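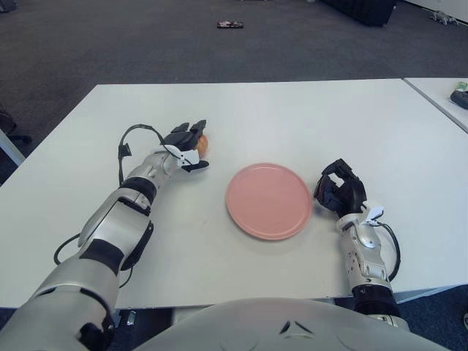 # How to Serve Boiled Eggs on a Colored Plate

My family eats eggs almost every morning, and for many years I served them badly. The shell was broken, the yolk was gray at the outside, and everything slid on the plate. In this page I write down the method which I use now. It is simple, but the order of the steps is important, so please read it one time to the end before you start.

## What you need

- Eggs, one or two for each person
- A pot with a lid, wide enough that the eggs lie in one layer
- A big bowl with cold water and ice
- A round plate with a raised rim
- A clean kitchen towel
- Salt, and something green if you like (I use chives)

Brown eggs and white eggs cook the same. I buy mine at the Tuesday market in Bakley, where the sellers put small and large eggs together in the same box. If you have such a mixed box, choose eggs of similar size for one pot. Otherwise the small ones will be hard when the large ones are still soft.

## Choosing the plate

I tried many plates before I was satisfied. A flat plate without a rim is the worst, because an egg with its shell on rolls very easily. With a raised rim the egg can still roll a little, but it stops at the border and does not go to the floor.

The color is a question of taste. On a white table I like a pink plate very much. The yolk looks more yellow on it, and you can see the small pieces of shell which you forgot to remove. On white dishes these pieces are nearly invisible, and then you find them with your teeth.

Put the plate on the table first, before you carry any egg. Place it in front of the person, with free space on both sides for the hands. Leave it empty until the eggs are dry.

## Cooking

1. Take the eggs out of the refrigerator 20 minutes before cooking.
2. Fill the pot with water, so that the eggs will be covered by two fingers of water. Bring it to a boil without the eggs.
3. Turn the heat down until the water moves only gently. Lower the eggs in with a spoon, one after another.
4. Start the clock when the last egg is in. For a soft yolk I take six minutes, for a creamy one eight, and for a firm one eleven.
5. Move the eggs to the ice water immediately. For warm soft eggs, one minute is enough. For peeling, leave them at least five minutes.

Please do not take the time from me as a law. My kitchen in Kulldale is at low altitude and my eggs are medium. If you live in the mountains, you will need more time. Make one test egg and write the result on a paper inside the cupboard door.

## Picking up and placing the egg

This part looks too easy to explain, but most of my broken eggs were broken here.

Dry the egg in the towel. A wet egg is slippery, and the drops also make a puddle in the plate. Then take the egg with the fingertips, around its middle, and close the fingers only until it does not slip. Do not press with one finger alone, especially on a soft egg.

Keep your other hand open and near the plate. You can hold the rim with it if the table is very smooth. Bring the egg low over the center of the plate, let the long side touch the surface, and open the fingers slowly. If you let it fall even 4 centimeters, the shell can crack and a soft yolk may come out.

When you place more than one egg, put the second directly beside the first. They support each other and roll less.

## If you peel before serving

Tap the wide end on the table, because the air pocket is there, and begin to peel from this point. Very fresh eggs are difficult and I have no good trick for them. I keep eggs for peeling one week in the refrigerator.

Cut the peeled egg lengthwise with a thin knife. Wipe the knife after every cut, otherwise the yolk makes yellow lines on the white. Lay the halves with the cut side up and put salt only at the table.

## Small problems

**The egg rolls all the time.** Check if your table is level. You can also put a small bed of chives or coarse salt in the center.

**The shell cracks in the pot.** The egg was too cold, or the water was boiling too strongly. It is still good to eat.

**The yolk has a gray ring.** It was cooked too long or cooled too late. Next time, prepare the ice water before you start the clock.

**The plate has brown marks.** Egg yolk dries quickly. Rinse with cold water first, and after that wash with warm water and soap.

Peeled eggs which are left over go in a closed box in the refrigerator. I use them the next day for sandwiches with mustard.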